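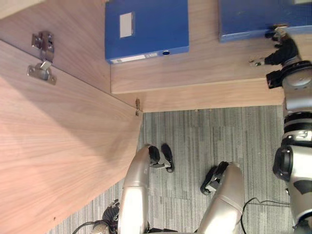 Hi Anoma,

Quick update on the records room, and mostly good news this time! The light wood cabinets are in (Ladix delivered in September, only a little late) and I'm very happy with them. The concealed hinges were worth the extra money, I think. The old doors at Hiltance sagged within a year and I spent far too much of my life with a screwdriver.

We've now sorted 235 folders out of the old boxes, and the Bastos paperwork is next. I went with the blue plastic file binders in the end. I know you liked the gray, but blue is so much easier to spot on a shelf, and they can lie flat if we want them to. Labels are my slow spot. I keep changing my mind about the wording, so please, if you have an opinion on "Grants, closed" versus "Closed grants," send it over and I'll stick to it!

Money: we're $40 under on supplies, and I'd like to put that toward shelf liners if that's okay with you. The Avovum files still need up to 12 hours of sorting, partly because someone (me, years ago) put receipts in with the letters.

Could you stop by at 4 one afternoon and look at the shelf order before I start on the labels?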